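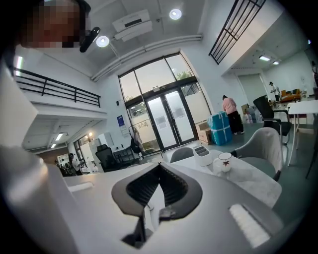
Figure 4.1 - Prise de vue depuis la pince portative, dans des bureaux ouverts. Au premier plan, la pièce de mâchoire en V ; au-delà, une table portant un porte-serviettes et un mug.

Chapitre 4
Le kit de démonstration portatif : lire une offre, évaluer un lot

4.1 Position du problème

Le chapitre 3 traitait de la téléopération, dans laquelle l'opérateur commande un bras distant. Le présent chapitre porte sur une autre famille de matériel : la pince tenue à la main, équipée d'une caméra, avec laquelle l'opérateur exécute lui-même la tâche. Le bras n'intervient qu'au moment du déploiement. Il en résulte un produit plus léger à transporter, utilisable hors du laboratoire, mais dont l'évaluation demande d'autres critères que ceux d'une cellule robotisée.

L'étude de cas retenue est le kit Morkero, commercialisé par la société Fanlow. L'offre examinée comprend deux pinces, un jeu de doigts de rechange, un logiciel de reconstruction de trajectoire et une prestation de contrôle des enregistrements. Un second produit, le Kairys, sert de point de comparaison à partir de la section 4.5.

4.2 Ce que l'acheteur acquiert

Une offre de ce type associe trois éléments que le devis ne sépare pas toujours.

a) Le matériel. La pince proprement dite, ses doigts, la caméra et sa fixation. La masse et l'équilibre de l'ensemble déterminent la durée des séances. Fanlow annonce pour le Morkero 994 grammes, doigts montés.

b) Le traitement. La trajectoire de la pince est estimée à partir des images. L'estimation dépend de la présence de repères fixes et contrastés dans le champ : huisseries, garde-corps, luminaires, mobilier. Dans la figure 4.1, le cadre sombre de l'entrée vitrée et les deux garde-corps noirs fournissent des arêtes de ce genre. Les reflets sur le sol constituent au contraire des appuis médiocres, puisqu'ils se déplacent avec le point de vue.

c) Le contrôle. Chaque enregistrement est accepté ou rejeté selon une grille. Le contrat doit préciser qui établit cette grille et qui supporte le coût des rejets - deux points sur lesquels les litiges sont fréquents.

4.3 Le champ de la caméra

La caméra étant solidaire de l'outil, les parties de la pince visibles à l'image y gardent une position fixe, à l'ouverture des doigts près. Cette propriété facilite l'étalonnage. Elle a pour contrepartie une occultation permanente du bas de l'image, zone où se trouve souvent l'objet au moment de la saisie.

Le champ large fait aussi entrer dans l'enregistrement des personnes étrangères à la tâche. Le floutage des visages relève du traitement et doit figurer au devis comme une ligne distincte. Drita Vukčević, dans son rapport d'essai pour le bureau d'études Tastbridge, recommande de vérifier ce floutage sur les images brutes livrées et de ne pas se contenter des aperçus compressés. Le même rapport signale que les personnes situées en arrière-plan, de petite taille à l'image, échappent plus facilement à la détection automatique.

4.4 Protocole d'évaluation

Le protocole utilisé dans la suite du chapitre est celui de Lambros Economou, légèrement simplifié. Il porte sur 345 démonstrations, réparties entre une table de travail, un plan bas et une étagère. L'évaluateur relève pour chaque enregistrement :

- la continuité de la trajectoire reconstruite ;
- l'écart entre l'ouverture mesurée des doigts et l'ouverture réelle ;
- la visibilité de l'objet à l'instant du contact ;
- le temps de reprise entre deux essais.

Une séance ne dépasse pas 30 minutes. Au-delà, la fatigue du poignet modifie le geste et les mesures ne sont plus comparables d'un opérateur à l'autre. Les 150 premières démonstrations sont traitées à part, car elles comprennent la prise en main du matériel.

On notera que ce protocole n'évalue pas la politique apprise. Un lot peut satisfaire aux quatre critères et se révéler insuffisant au déploiement, par exemple si les positions initiales des objets varient trop peu. Cette question est reportée au chapitre 6.

Exercice préparatoire. Rédiger, pour une offre comparable à celle du Morkero, la clause relative aux enregistrements rejetés. Indiquer le seuil retenu, la partie qui effectue la mesure et le délai de contestation.

Contact de l'éditeur | Tous droits réservés | Haut de page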